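# Wanted: two people to help finish a two-armed table robot (Kalinora shared workshop)

4 Jan 2026

We are a small group building a robot with two arms in the back room of the Kalinora workshop. The project has the name Vrabec. It is a hobby build, paid from our own pockets, and until now it was three of us: Fabian Leitner (mechanics), Fenna Nijs (wiring and power) and me, Iwona Tomaszewski (software and most of the talking). Since December both arms can be driven by hand from a second pair of levers, and we would like to record many simple tasks before we try to let the machine do them alone.

For this we search for 2 new members. You do not need a diploma. You need patience, and you should not be afraid of a hex key.

## What you would do

Most evenings one person drives the arms and the other one resets the table and keeps the log. After an hour you change places. The tasks are of the kitchen type: fruit to the bowl, fruit out of the bowl, pass something from the left hand to the right. We use plastic fruit, and it gives us enough trouble. The banana is easy to understand but it slides. The grapes are soft to plan for – there are many places to hold them, and each one makes the bunch hang differently over the table.

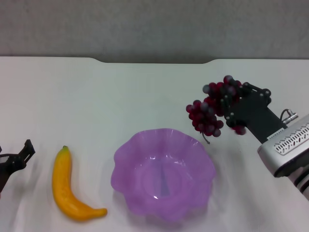 ## What is still to build

- A better holder for the cables at the wrists. The present one is zip ties.
- Finger pads. Fabian has cut three versions and is not happy with any of them.
- A foot pedal to start and stop the recording, so the driver can keep both hands on the levers.
- A script which checks the files every night. Now we have 471 recordings and our goal is 2000 by the summer.

If you can do only one of these things, please write anyway. The script can be done from home, the others not.

## What we offer

There is no salary. We pay your workshop membership for the time you are with us, and the materials go from the project money. You may use the arms for your own experiments when the table is free. Your name will stand in the published recordings if you wish it.

We ask for two evenings per week and that you stay at least four months, because learning to drive well takes around 119 tries (Fenna kept a list of her own). Minimum age is 18. We speak English at the table, and mistakes are welcome, as you can read.

## How to apply

Write a few lines and leave them in the Vrabec box at the workshop desk, or ask there for Fabian. Please tell us:

1. something you have built or repaired, also if it did not work at the end
2. which evenings you are free
3. if you prefer driving, building or code

A first visit takes one hour. You will drive the right arm yourself – bring shoes with closed toes.

Iwona Tomaszewski, for the Vrabec group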